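Let the planner say it doesn't know

I have spent a good part of my working life writing planners, first at Tinham and now on the Kallness stack, and I've grown rather fond of the ones that admit when they are lost. Most don't, bless them. Ask for a path and you'll get a path, delivered with great confidence, even when the perception side has handed over a guess dressed up as a pose.

My old colleague Heriberto Solís used to call this good manners in the wrong place, and I think he was right. When we went through our July logs, all 1,182 runs of them, the failures that cost us whole afternoons were nearly always ones where the tracker had doubts and the message format had no field to put them in. Adding that field took two days. Persuading everyone to read it took rather longer, and I'm still at it with the Macapagal people (lovely as they are).

Footwear is a fine test of all this. Black soles on black straps, white leather-like uppers under bright light, pairs that mirror each other: a pose estimate can flip left for right and still score well. 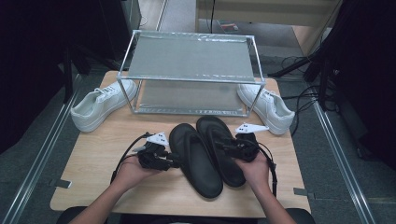
Should a planner stop every time the pose estimate is unsure?
Only when the doubt would change the grasp; otherwise let it carry on slowly and look again.

I'd like to see that written into the Tusell interface before the next release, even if it delays us a bit.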